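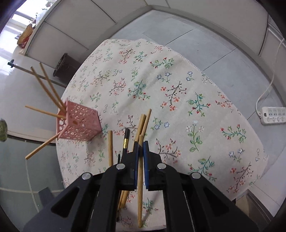
Um pauzinho entre os dedos da garra, os outros à espera. Toalha às flores.

Comecei em julho a recolher demonstrações para um sistema de aprendizagem e prometi a mim próprio que não escrevia nada sobre o assunto enquanto não tivesse uma opinião formada. Continuo sem a ter. Tenho várias, contraditórias, e quase todas desconfiadas, de modo que vai assim mesmo.

O arranjo é simples de contar. Pego numa garra de mão, com uma câmara montada em cima, e faço com ela aquilo que faria com os dedos: apanho um pauzinho, levo-o, largo-o, apanho outro. Cada vez que faço isto do princípio ao fim é um episódio. Os episódios vão para um disco, o disco vai para o Gorazd Krasniqi, e o Gorazd mete-os no treino de um modelo a que o projeto chama Clokach, nome que ninguém me soube explicar e que passei a pronunciar de três maneiras diferentes conforme a disposição. A teoria é que, vendo gente a fazer a tarefa vezes suficientes, o modelo aprende a fazê-la com um braço a sério.

"Vezes suficientes" é a expressão que me tira o sono. Perguntei quantas eram. A resposta foi que dependia. Perguntei de quê. Da variedade, disseram-me. E como se mede a variedade? Aí a conversa mudou para os cabos.

Vou em 783 episódios. É um número que impressiona a minha família e que não impressiona mais ninguém. O Gorazd diz que é "um bom começo", no tom em que um dentista diz que só vai incomodar um bocadinho.

Pauzinhos porquê? Fiz a pergunta no primeiro dia e recebi uma resposta razoável, o que me irritou. São finos, leves, rolam, ficam uns atrás dos outros e parecem todos iguais. Uma garra com dois dedos paralelos tem de entrar entre eles sem deitar abaixo os vizinhos. Quem consegue apanhar um pauzinho no meio de outros, dizem, consegue apanhar muita coisa. Eu acrescento: ou consegue apanhar pauzinhos, e acabou-se. Já vi passar demasiadas demonstrações brilhantes de uma só habilidade para tomar por certo que a habilidade viaja sozinha até à tarefa seguinte.

Trabalho numa mesa redonda, com uma toalha clara estampada de raminhos e florzinhas azuis e brancas, que tem a bainha a desfiar-se um pouco. A toalha foi motivo de discussão. O colega que me passou o equipamento queria uma superfície lisa e neutra, para não confundir as imagens. O Gorazd queria precisamente o contrário, porque as casas das pessoas têm toalhas. Nisto dou-lhe razão. Se o sistema se atrapalha com meia dúzia de flores estampadas, prefiro sabê-lo agora. Só não entendo como é que uma toalha passou a valer por "casas das pessoas" no relatório, e disse-o, e a frase lá continua.

O que aprendi com a garra na mão, isso sim, foi útil. A primeira coisa é que a minha própria mão me mente. Quando apanho um pauzinho com os dedos, nem olho. Corrijo pelo tato, rodo um nada, aperto mais. Com a garra perco quase tudo isso. Os dedos têm umas almofadas azuis por dentro, que agarram bem, mas entre a almofada e a minha pele há placas e parafusos e a sensação que chega cá acima é pouca. Nos primeiros dias apertava de mais, sempre. Depois apertava de menos e deixava cair. Tudo isto ficou gravado.

E aqui está a minha primeira desconfiança séria. O que é que se faz aos episódios maus? A instrução escrita dizia para os apagar. A instrução falada dizia para guardar aqueles em que eu falhava e recuperava, porque ensinam a recuperar. Muito bem, mas recuperar de quê? Quando deixo cair um pauzinho e o apanho à segunda, isso é uma lição de persistência ou uma lição de como deixar cair pauzinhos? Fiz a pergunta por escrito. O Gorazd respondeu que o modelo "tende a extrair o essencial". Pedi-lhe que me mostrasse onde. Ainda estamos nisto.

A segunda desconfiança sou eu. Sou destro, começo sempre pelo mesmo lado, inclino o pulso de uma certa maneira e, ao fim de uma hora, tenho um gesto. Gesto de fábrica. Vi uma série inteira de gravações seguidas e parecia a mesma gravação. Mudei a posição do cesto cor-de-rosa, deitei-o de lado, deixei uns pauzinhos a sair dele em ângulos estranhos, espalhei outros. O meu braço contornou aquilo tudo e voltou ao gesto. Se há aqui variedade, está nos objetos e muito pouco na pessoa, e só somos duas pessoas a gravar. Duas pessoas destras, da mesma altura, que almoçam à mesma hora.

Sugeri que se pusesse mais gente a gravar. A sugestão foi acolhida com entusiasmo e depois arrumada.

Comprei também uma briga por causa dos rótulos. Cada episódio leva uma frase a dizer o que foi feito. No início escrevia coisas como "apanhar o pauzinho de trás, à direita, sem tocar no da frente". Pediram-me para simplificar, de maneira que agora todos dizem "apanhar pauzinho". Entretanto há um escuro, com uma faixa dourada perto da ponta, no meio dos de madeira clara. Serve para tornar a coisa menos monótona. É um pauzinho? É uma caneta? Para a etiqueta simplificada, tanto faz. Para quem um dia pedir à máquina uma caneta e receber um talher, talvez não.

Quanto ao ritmo. Num dia bom faço 48 episódios antes de a mão começar a protestar. É a parte de trás do polegar, para quem estiver a pensar meter-se nisto. Há quem faça muito mais, segundo me contam, e acredito, mas gostava de ver essas gravações da hora em que a pessoa já está farta. As minhas da hora em que estou farto reconhecem-se logo: a garra chega mais depressa, corta o caminho, fecha antes de tempo. Propus marcar a hora em cada episódio, para depois se poder comparar os da manhã com os do fim da tarde. Isso aceitaram. Até agora ninguém comparou, mas os dados estão lá e um dia destes faço eu as contas.

A luz é outro assunto. Há uma janela, e a claridade que entra às dez não é a das quatro. O guião dizia para manter a iluminação constante, coisa que se escreve com facilidade num gabinete. Tentei gravar de estore corrido, detestei o resultado e voltei a abrir. Prefiro uma luz que muda e é verdadeira. Também deixei de arrumar o que está à volta: o cesto do lixo junto à parede, a extensão elétrica no chão, tudo isso fica. O Prurnero, a ferramenta que usamos para rever os episódios, tem um filtro que assinala "elementos estranhos no fundo". Assinala quase tudo. Desliguei-o na primeira semana e recomendo que façam o mesmo.

Já que falo no Prurnero, um aviso a quem o usar: guarda o corte só quando se muda de episódio, e não quando se carrega em guardar. Perdi uma tarde de cortes à conta disto. A Ristić, que nos fornece a licença, respondeu que era o comportamento previsto.

Dito isto tudo, porque é que continuo? Em parte por teimosia. Em parte porque, há umas semanas, me mostraram o modelo a correr num braço, com os mesmos pauzinhos. Fez duas tentativas. Na primeira foi direito ao sítio, fechou os dedos no ar, ao lado, e levantou com toda a confiança coisa nenhuma. Na segunda apanhou. Houve palmas. Eu também bati palmas, confesso, e só no caminho para casa me lembrei de perguntar quantas vezes tinham ensaiado antes de eu entrar na sala.

Perguntei no dia seguinte. "Algumas."

Mas houve um pormenor de que não me esqueço. Antes de fechar, na segunda tentativa, o braço hesitou e recuou um nadinha para a esquerda. Eu faço isso. É um vício meu, recuar antes de fechar, para ver melhor o espaço entre os paus. Não serve para nada num braço cuja câmara já está a ver o espaço perfeitamente. Ele fê-lo na mesma. O Gorazd ficou radiante, disse que era a prova de que o modelo estava a aprender connosco. Eu achei que era a prova de que estava a aprender os meus tiques. Podemos ter os dois razão, e nesse caso a questão é saber qual das duas coisas pesa mais, e para isso seria preciso um teste que ainda não existe.

O teste que eu queria é modesto. Outra mesa, outra toalha, paus de outro comprimento, alguém a arrumá-los que nunca tenha visto as nossas gravações. Tentativas contadas, todas, incluindo as que correm mal, decididas antes de começar. Chamei-lhe Elitz na folha de cálculo, por ser o nome da pasta onde calhou ficar, e o nome pegou mais depressa do que o teste. Está na lista para depois da próxima entrega. Antes dela estava na lista para depois da anterior.

Nos comentários do último texto perguntaram-me se este trabalho vai desaparecer quando as máquinas aprenderem. Não sei. Neste momento passo os dias a repetir um movimento para que uma máquina o possa repetir, e a máquina ainda precisa de mim para arrumar os pauzinhos entre uma tentativa e a outra. Essa parte, a de arrumar, não é gravada. Leva mais tempo do que o resto e exige mais jeito, e já perguntei porque é que não a gravamos também. Ficaram de me responder.

Amanhã troco a toalha por uma lisa, só para ver o que acontece. Se der resultado diferente, conto aqui. Se der igual também conto, embora suspeite que nesse caso me peçam para gravar mais.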